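The Bedroom, Before the Sheets Go On

Hi again! A few of you asked to see more of the bedroom at the Arruda apartment, and since I've been promising since January, I finally sat down and sorted the pictures. The mattress is the Skanum (80 inches long, and it feels enormous in there), and I'm still a little bit in love with the quilting. It cost $836 with delivery, which hurt for a week and then stopped hurting.

Crumbs, foil, bits and pieces

I used to shake everything onto the floor and then vacuum the floor. Now I like a dustpan right up on the bed, the white one with the pale blue rubber lip, for things like that little ball of silver foil. Look at those puffy, cloud-like stitches too!
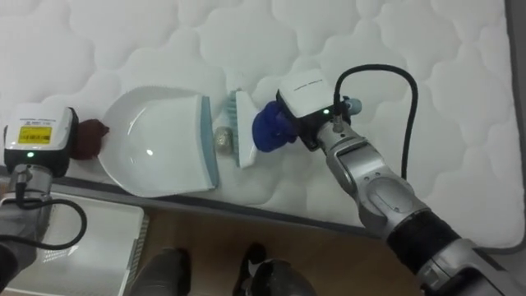

Laundry corner

The stacked washer-dryer lives in the bedroom, and I've stopped minding, because it's so close to the bed that washing day takes maybe ten steps. White basket on the floor by the corner, white cloth up on the mattress, and the big wardrobe with the slim gold handles behind. Yes, there's still plastic wrapping on the front corner of the bed. I'll get to it Friday.

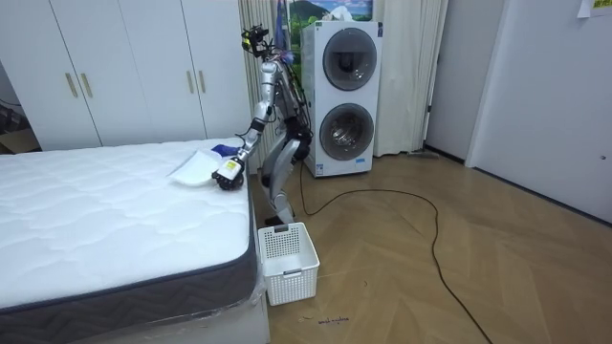 Padmavathi Chacko wrote in to ask whether the dark gray border on the Skanum shows lint, as hers picks up every thread in the house and she has started going over it with a damp sponge before she changes the sheets.

Mine does a bit, mostly along the piping. Sponge is going on the shopping list!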